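Support > Compact Cooling > Trodaren 27 > Set-up Guide > Section 4

Overview Unpacking Set-up Cleaning Spare parts Contact

Last updated: 29 April 2023

4. Positioning, first start and loading

This section applies to all Trodaren 27 units supplied by Clelell. Read Section 2 (Electrical safety) before starting. The unit is intended for indoor use only.

4.1 Choosing a position

1. Place the unit on a flat, rigid surface that will carry its full loaded weight.
2. Leave a clear gap at the rear and on both sides. The gap must not be filled with boxes, paper or cloth.
3. Keep the unit away from radiators, ovens and direct sunlight.
4. Check that the door can open fully without striking a wall or other equipment.
5. Check that the plug can be reached once the unit is in position.

Note: If the unit has been carried on its side, stand it upright overnight before connecting it.

CAUTION: Do not use the unit at altitudes above 1,367 m. Contact the Bastville service desk for advice.

4.2 First start

1. Remove all tape and packing from the inside, including the strip under the shelf.
2. Wipe the interior with a damp cloth and dry it.
3. Set the control to 0.
4. Connect the plug directly to a wall socket. Do not use an adaptor or an extension lead.
5. Turn the control to 3 and close the door.
6. Leave the unit to run empty for four hours.

The fan may run without a break during this period. A light clicking sound when the control switches is normal.

4.3 Loading

1. Fit the shelf before loading. It must rest on the supports on both sides.
2. Stand drinks upright. Tall bottles that do not fit must be stored elsewhere, as bottles laid flat can roll against the door.
3. Keep items clear of the rear wall so that air can move between the two levels.
4. Close the door and check that the seal touches the cabinet on all four sides.
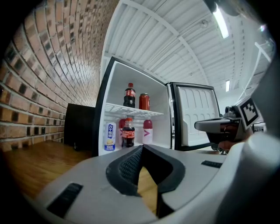

Fig. 4-1. Drinks stored above and below the wire shelf, door open.

CAUTION: Do not store medicines, blood products or laboratory samples in the unit. The temperature is not controlled closely enough for these items.

CAUTION: Do not place glass bottles or fizzy drinks in contact with any surface on which ice has formed.

4.4 Setting the temperature

The control is numbered from 0 (off) to 5 (coldest). Setting 3 is suitable for most rooms. After any change, wait until the next day before making another. Settings 4 and 5 increase power use and should be selected only when the room is warm or the door is opened often.

To check the temperature, stand a thermometer in a glass of water on the shelf, close the door and take the reading the following morning. A reading taken in open air changes as soon as the door is opened.

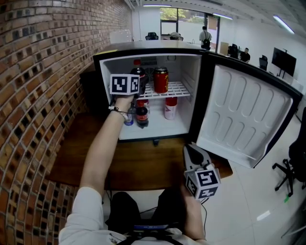
If the reading is still too high at setting 5, proceed as follows.

1. Check the gaps described in 4.1.
2. Check the door seal for dirt, splits or trapped packaging. Clean it with warm water and mild soap.
3. Remove part of the load and repeat the reading.
4. If there is no change, switch off, remove the plug and report fault code 529 to the service desk.

Note: Replacement seals are made by Herrero and are ordered by the serial number on the rear plate. See Section 7.

4.5 Running hours

Inspect the mains lead and clean the rear vents after every 1,000 hours of use. Enter the date in the table on the inside back cover.

Section prepared by Xuelian Dong, Technical Documentation. Continue to Section 5, Cleaning and defrosting.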